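3.2 Who stayed in the study

I'll admit I expected people to drop out of a sleep diary study by week two. We mailed paper diaries to 458 adults in Flunimari and Lahtinen, and 304 sent back all 18 pages — far more than I'd hoped for!

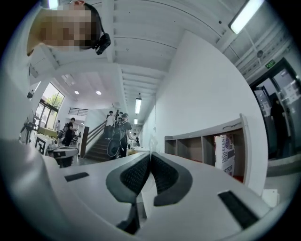
Figure 2. A person with dark hair wearing a small head-mounted camera.

Shift workers were the ones I worried about (bedtime at noon makes a mess of any form), so we gave them a second column for naps. Of these, 70 used it every day. 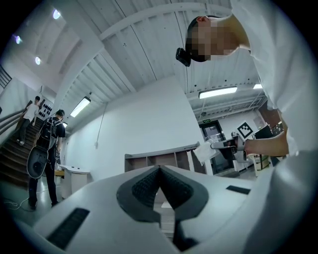 The Lahtinen group napped less but wrote much longer notes, mostly on noisy neighbors and late coffee. I kept those notes in the coding, even the grumpy ones, and they come up again in Section 3.3 with the bedtime data.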